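**August, Sunday, bench notes: hard water marks on stone**

Continued with the descaling tests for the Skuramley kitchens. The water there is very hard and the tenants complain of white rings near the taps. I try to find which cleaner we can recommend without damage to the polish.

Samples today: 4 tiles from the Cistwood offcuts, all from the same slab. I washed them, dried them overnight, and put one spoon of Skuramley tap water on each, then let it evaporate. I repeated this until the ring could be felt with the fingernail.

- Tile A: Niltex, diluted as on the label. Ring softer after 40 minutes, not gone.
- Tile B: Niltex, not diluted. Ring gone, but the polish is gone also. You see it best with the lamp from the side. Do not use.
- Tile C: Fiore paste with a damp cloth. Slow, my arm was tired, but the shine stayed.
- Tile D: only warm water and plastic scraper. Better than I expected for the thick part, useless for the thin edge of the ring.

Gloss meter gave me trouble again. It showed 905 on the first reading, which is impossible, so I cleaned the lens and calibrated two times. After this the numbers were reasonable. Please write in the meter log if you see the same.

Mistake from my side: I wrote the batch number of the paste as 139 on the tray. The correct one is 193. I changed the tray label, the spreadsheet is still wrong.

Also I must say that a light tile with no pattern shows everything, and a patterned top hides much. So people will notice the damage late, maybe after a year of wrong cleaner.

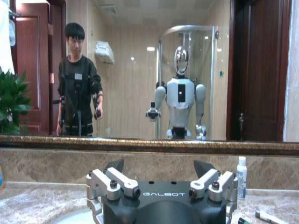

*Beige and brown marble top, edge of the white basin at lower left.*

To do:

- Repeat C with a softer cloth
- Try Niltex at half the label strength, with longer time
- Ask Cistwood if the offcuts were sealed. If yes, tile B must be done again
- Order more pH strips, over half of the box is expired

Left tiles A and C on the window shelf. Please do not wipe them.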